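Sorkeo Two-Arm Teaching Station – Operator Guide
Section 7: Recording a Task by Remote Control
By Wimiden Technical Publications
February
108 shares | 7 comments

This section applies to handover tasks in which one arm holds a part while the other takes hold of an attached cord. Operators must complete the arm alignment in Section 6 before recording.

1. Set the speed limit on the control panel to 50 percent.
2. Place the part within reach of both arms.
3. Take one hand controller in each hand and hold both still until the ready tone sounds.
4. Press RECORD on the left controller.
5. Close the holding gripper on the stick, leaving the knotted end free above the fingertips.
6. Bring the second gripper in from the opposite side with its fingers open. Let the cord pass between them before closing.

CAUTION: Do not squeeze the controller trigger past its first stop when gripping wooden parts. Excess force may split the part or mark the fingers.

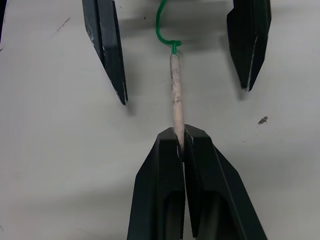 Does every attempt have to be a clean one to be kept?

Keep attempts that contain a small correction, such as a second approach to the cord. Discard any attempt in which the part is dropped or an arm is stopped by the safety system.

7. Pause briefly at the end of the motion, then press RECORD again to close the file.
8. Mark the attempt KEEP or DISCARD on the panel before returning the arms to the start position.
9. Shift the part slightly and repeat from step 3.

NOTE: The station stores up to 700 attempts. Transfer files to the Olmedo server before this limit is reached – the panel will not accept new recordings once storage is full.

NOTE: Operators at the Purnville site must sign out at the panel at the end of each shift. Attempts recorded under another operator's sign-in cannot be reassigned later.

Continue to Section 8, Reviewing Recorded Attempts.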